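Apprentissage par démonstration, séance 5
Collecte d'exemples en simulation

Rappel : une démonstration est une suite de couples observation-action, enregistrée du départ du bras jusqu'à l'ouverture finale de la pince. Pour le projet Brunell, chaque binôme produit 100 démonstrations avec le simulateur Postemis. Le jeu commun en comptera plus de 400.

Consignes d'enregistrement
Varier la pose initiale de l'outil à chaque essai. Changer l'éclairage tous les 8 essais. Garder les échecs dans un dossier séparé, sans les renommer. Une démonstration interrompue par l'opérateur n'est pas un échec : on la supprime.

Format : un fichier par démonstration, images de la caméra de poignet, positions articulaires, ouverture de la pince. Le script Zolumik vérifie la synchronisation.
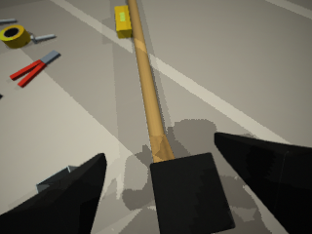
L'approche est la phase la plus difficile à téléopérer proprement. Il faut aligner les doigts avant de descendre, puis marquer un court arrêt. Avec le maillet, la tête noire se distingue mal des doigts, noirs eux aussi, et les bandes claires au sol de la scène changent l'aspect du manche. On conserve ces cas. Les autres outils, comme la pince à poignées rouges, servent de distracteurs et ne doivent pas être déplacés.

À rendre en août : le jeu vérifié et une page sur les échecs. Lecture : polycopié Samarakoon, chapitre 8.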